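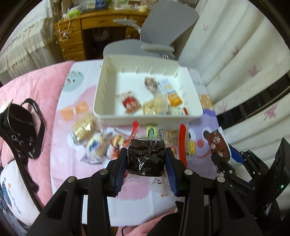
Ticket opened by Chiến Hầu, Pamdale house, upstairs back bedroom. Category: heating, other. Priority: the form offers Low, Normal and Emergency, and I have picked Normal under protest. The radiator in this room bangs. It bangs when the heat comes on, it bangs when the heat goes off, and at 4:40 in the morning it bangs for its own reasons. I've been sleeping in here since March and have reached the stage where I keep provisions, so there is now a white plastic tray of snacks on the bed, the wrapped kind, something red and white, something yellow and orange, something with chocolate on it. If you send a person out I'm willing to share. The boiler is a Dultov, the thermostat is a Lernberg, and the pipes came with the house.

What I have tried so far: bleeding the radiator (got a hiss, then water on my sock), turning the valve all the way open, turning the valve all the way closed, and shimming the left foot with a folded bus schedule. The bang has survived all of it.

Status: Open

Reply from Dultov Support

Thank you for contacting Dultov Support. We understand how important a comfortable home is. Please try turning your boiler off and on again. If the problem continues, please tell us the pressure reading on the front gauge and any code shown on the display.

Status: Waiting on customer

Reply from Chiến Hầu

Turned it off. Turned it on. It banged hello.

Gauge is in the green part, slightly left of the middle. The display says 109. I looked up 109 in the manual and the manual goes from 108 to 110, so I'm looking forward to hearing what you make of it.

Status: Open

Reply from Dultov Support

Thank you for the additional information. 109 is not listed as a fault code. Could you confirm that the display is not showing 109 as a temperature?

Status: Waiting on customer

Reply from Chiến Hầu

It may well be a temperature. There's a degree sign, now that I put my glasses on. I withdraw the sarcasm about the manual, or most of it.

While I had the flashlight out I kept a log of one night, which I'm pasting in.

10:15 p.m. Heat on. One bang, then ticking for a few minutes like a car cooling down in a driveway.
11:50 p.m. Heat off. Two bangs close together. Downstairs radiators silent.
1:30 a.m. Nothing. Lay awake waiting for it, which was worse.
4:40 a.m. Heat on. The big one. Felt it in the headboard.
4:55 a.m. Ticking again. Ate a cracker.
6:30 a.m. Got up and put my hand on the pipe where it goes through the floor. Tight. There is no gap at all between the pipe and the board.

The thermostat is set to 71 all night. I don't know who set it to start warming up at 4:40. I didn't, and the Lernberg app says the schedule is "managed elsewhere."

Status: Open

Reply from Dultov Support

Thank you for the detailed log. Noise at a single radiator with normal pressure is usually caused by the system pipework and is not covered under the boiler warranty. We suggest contacting a local installer. For scheduling questions, please contact your thermostat manufacturer. Can we close this ticket?

Status: Pending closure

Reply from Chiến Hầu

No, but I like that you asked. Please leave it open until I've had the installer in. The last time I let one of these close, I had to start over with a new number and explain the whole house again.

I did contact the thermostat manufacturer. They suggested contacting the boiler manufacturer. I have given each of you the other's phone number and hope you'll be very happy.

Status: On hold

Internal note, visible to customer in error

Cust. is fine, just tired. Leave on hold. Noise is pipe expansion, see log at 6:30. He more or less found it himself.

Reply from Chiến Hầu

I can read that, for the record. It's the nicest thing anyone at your company has said about me.

The installer came this afternoon, from Hứa Heating. He was in the room for less time than it took me to tell him about it. He put his palm on the pipe, looked at the floor, and asked when the boards had been redone. Two winters ago, before I bought the place. Whoever laid them cut the hole for the pipe exactly the size of the pipe. The pipe gets hot, gets longer, can't slide, and hangs on to the wood until it can't anymore. Then it lets go all at once and I sit up in bed.

He took up the short board by the wall, opened the hole up with a rasp, and fitted a plastic sleeve around the pipe. Under the floor he found a second spot where the pipe was strapped hard against a joist, and he swapped that strap for a looser clip with a felt pad in it. He also removed the bus schedule and handed it back to me without comment. The bill was 100 dollars, and almost all of that was for showing up.

The 4:40 start was the Dultov after all. There's a timer inside the front cover, a little dial with pins, and two of the pins were pushed in. The Lernberg had been politely deferring to it this whole time. He pulled the pins out. You might add a line about the dial to page one of the manual, somewhere in the neighborhood of the missing 109.

Status: Open

Reply from Dultov Support

Thank you for the update. We are glad your issue was resolved. For future reference, the mechanical timer is described in the installer manual, which is supplied to installers. May we close this ticket?

Status: Pending closure

Reply from Chiến Hầu

Give it a couple of nights.

Reply from Chiến Hầu

A couple of nights have been given. Heat on at 10:15, some ticking, no bang. Nothing at 4:40, though I woke up for it anyway, out of habit. There's a faint creak when it cools down, and the installer says that's the board settling back and to call him if it's still doing it in a month.

One leftover question for whoever picks this up. The bleed valve on this radiator has wept a drop or two every day since I messed with it. There's a saucer under it. Is the washer a part I can order from you, or do I need the installer manual for that too?

Status: Open

Reply from Dultov Support

Radiator valves are not a Dultov part. Any hardware store should carry the washer. Bring the old one with you to match the size.

Status: Closed by agent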